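We use cookies to remember your settings and to count visits to the notebook. Accept | Manage choices

Workshop notebook - endpoint cleanup bench
March, entry 10
Entered by: Azucena Medrano
Reviewed by: Azucena Galindo

Purpose: to establish whether the Cirkuvix browser extension can be removed completely from a standard office laptop by manual steps alone, and to record which traces remain after the normal uninstall.

Starting condition. The test laptop was restored from the clean Doscombe build and updated fully before any work began. Cirkuvix was then installed through the bundled Etenel media player, with the default choices accepted on every screen. The offer to install it appears on the second page of the setup program and is already checked.

Behavior after installation. The home page and the default search provider were both changed. Searches passed through a redirect address before results were shown. The extension was marked as managed by the organization, and the Remove button was grayed out. No such policy exists in the Doscombe build. 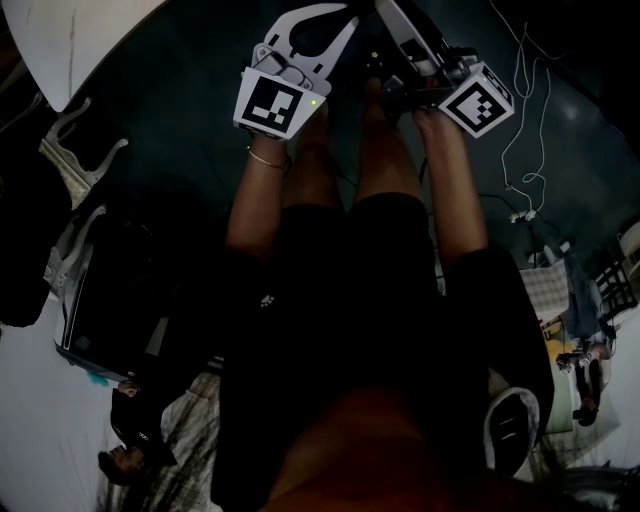

The first attempt used the Apps list in Settings. Etenel was uninstalled without error and the laptop was restarted. The extension was still present, and the home page had returned to the Cirkuvix address.

The second attempt was made in the following order:

1. Network cable disconnected and wireless turned off.
2. Scheduled tasks reviewed. There were 2 entries with the Cirkuvix name, one set to run at logon and one set to run every 3 hours. Both were exported for reference and then deleted.
3. Browser policy keys in the registry exported, then removed.
4. Extension folder deleted from the user profile.
5. Browser settings reset and sync left off.
6. Restart.

After the restart, the Remove button was no longer needed, as the extension was absent from the list. The home page held through three further restarts. A full scan with the Chareonsuk scanner reported 989 items, nearly all of them tracking cookies and cached files. One leftover shortcut carried the redirect address in its target line and was corrected by hand.

Note for colleagues: sync must remain off until every device on the account has been cleaned. On an earlier run the extension came back from the account within minutes - that run has been struck from the results table.

Open items. The logon task has not been tested on a limited user account. Galindo has asked that step 3 be repeated with the second browser installed, as its policy keys are stored separately. The exported tasks are in the shared bench folder under this entry number.

Contact the bench | Copyright Doscombe Workshop | Back to top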